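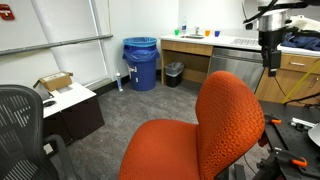
Section 4. Setting up a match in Diline Scorer

Read section 3 first if the tablet isn't paired with the scoreboard yet. None of the steps here work without pairing.

4.1 Before you leave home

1. Charge the tablet to 100 per cent. A full match with extra time and penalties uses most of it in cold weather.
2. Open Diline, tap Competitions, tap Refresh. Wait for the green tick.
3. Check the fixture is there. If it isn't, the league hasn't published it. See 4.6.
4. Pack the long cable. Wireless is fine at most grounds, not at Vulladley, where the clubhouse wall is in the way.

Note: fixture lists were last loaded 26 October 2018. Anything moved after that date comes through on Refresh only, the printed list will be wrong.

4.2 Creating the match

1. Tap New Match.
2. Pick the competition. This sets the half length, number of subs and what happens on a draw, so get it right.
3. Pick home side, then away side. Home is always on the left, even if they're kicking right to left.
4. Set colours. Tap the shirt, choose the closest one. If both sides show the same colour the scoreboard will use white for the away side.
5. Tap Save. Not Start. Start runs the clock.

Caution: the competition can't be changed after kickoff. You have to abandon the match and build it again, and the goals have to be typed back in by hand.

4.3 Team sheets

1. Tap Line-ups.
2. Enter shirt numbers for the starting side. Names are optional for juniors, and some leagues don't allow them under a certain age. Check yours.
3. Tick the keeper. One only.
4. Tap Bench, enter the subs.
5. Tick the captain.
6. Get both managers to look at the screen and tap Agreed.

If a number gets rejected it's already used on that side, or it's over the limit. Highest number allowed is 89. Clubs with higher shirts have to borrow one.

Late changes in the warm-up: Line-ups, hold the player, Replace. Don't use the Sub button, it'll count against the side's allowance.

4.4 Running the clock

1. Tap Start on the referee's whistle.
2. Leave it running for injuries and throw-ins. The clock does not stop in football unless your competition has it switched on (some futsal and small-sided ones do).
3. At the end of normal time the board holds at 45:00 and the tablet keeps counting in red. Thats correct.
4. Added time: tap the plus, pick the minutes the ref shows you, tap Show.
5. Tap Half on the whistle. The break timer starts by itself.

Missed the kickoff? Tap the clock, use the up arrow. Each tap is 30 seconds. Hold for single seconds.

Caution: don't lock the tablet during play. Older Aaltonen boards drop the link when the screen goes off and take ages to come back.

4.5 Goals, cards, subs

Goal: tap the side, tap Goal, tap the number. Own goal: tap the side that GETS the goal, then OG, then the number of the player who put it in. People get this backwards every week.

Card: tap the side, Card, colour, number. A player on 2 yellows goes red on their own, don't add the red as well or the report shows three cards.

Sub: side, Sub, off number first, on number second.

Mistake: tap Undo straight away. If you've entered something else since, go to Events, swipe the line left, Delete. The score on the board corrects itself.

Disallowed goal: same as a mistake. Don't take it off with the minus button, as the minus button changes the board but not the report.

4.6 If the fixture is missing

1. Tap New Match, then Friendly.
2. Fill in both sides by hand.
3. Set the half length yourself. It will be wrong otherwise.
4. After the match, go to Events, Link to Fixture, and choose it once the league has put it up.

Jevedach users: linking isn't in your version. Export the report and email it to the league instead.

4.7 Full time

1. Tap Full Time. Then Confirm.
2. Check the score and cards with the referee before they go in to change.
3. Tap Send. Needs signal. If there's none the report waits on the tablet and goes when it next gets some.
4. Don't clear the match untill you see Sent beside it.
5. Turn the scoreboard off at the board, then the tablet. Doing it the other way round leaves the last score stuck up there.

Penalty shootouts are in section 5. Abandoned matches section 6.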